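From: Sorin Jurić
To: teleop-users
Date: May 14, 2021
Subject: Re: [teleop-users] Rod task in sim: operators overshoot on approach

On the Irkton list, Obeidat wrote:

> We have moved the rod pick-up from the bench to the simulator and the
> success rate of the human demonstrations has dropped. Same operators,
> same hand controller, same gain settings. They reach the rod quickly
> enough but close the fingers too early or go past it. On the bench they
> did not do this. Is it the controller lag, or is it the view? Also, does
> anyone filter demonstrations before training, or do you keep the lot?
>
> We are on Wondon 3 with the default wrist camera.

I would look at the view before the lag. Lag in our set-up shows up as oscillation near the target: the operator corrects, sees nothing, corrects again, and the wrist trace has a visible ripple in it. If your traces are smooth and simply end in the wrong place, the operator believed the rod was somewhere else. Plot the distance from fingertip midpoint to rod axis over the last 50 control steps and it should be clear which you have.

The default wrist view in Wondon gives very little to judge depth by. The still in this message is from our own version of the task, rendered from the wrist during approach. The rod is clear of both fingers, and the large pale panel behind it carries no shadow of it. With flat lighting and one camera, the operator has the apparent size of the rod and not much else. On a bench there is usually a shadow, and people also look up from the screen at the real arm.

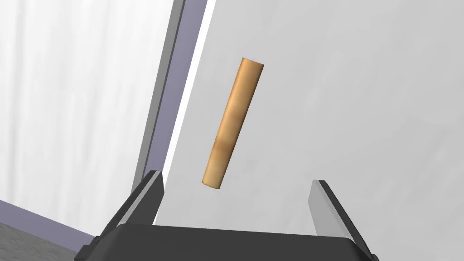 Changes to try, in this order

1. Add a directional light so that the rod and the fingers throw shadows on whatever is behind them. Keep it for the operator's display only if you do not want it in the training images. Grurier renders the two streams separately; I have not tried this in Wondon.

2. Give the operator a second, fixed view from the side. Put it in the same window as the wrist view. On a separate monitor our people ignored it.

3. Reduce the translation gain when the fingertips come within 12 cm of the rod. We switch it with a foot pedal. An automatic switch also works, but operators who did not know it was there pushed harder on the controller to compensate, and that went into the recorded actions.

4. Rotate the wrist to match the rod before closing the last of the distance. If the rod is tilted relative to the fingers and the operator corrects position and angle together, the demonstration is hard to learn from even when the grasp succeeds.

On filtering

We collected 1,864 demonstrations of this task up to the end of February. Failed grasps are kept on disk but left out of training. Successful ones are dropped if the fingers close and reopen before the lift, or if there is a long pause with the controller idle. The pause matters more than I expected. A policy trained on our unfiltered set would stop short of the rod and stay there.

I would not drop demonstrations for being slow. Resample them to a common step length if you must, but check the gripper command afterwards. Ours was being interpolated, so it had intermediate values that no operator had sent. It should be held, with the transition placed at the recorded step.

Two questions back. Is the rod's start pose drawn at random in your version, and over what range of tilt? And do your operators see the same resolution that is recorded, or a larger picture scaled down on saving? If it is the second, they may be using detail that the policy never gets.

I can send the gain switch as a patch against the Wondon controller node. It has only been run here, and the pedal mapping is hard-coded.

Sorin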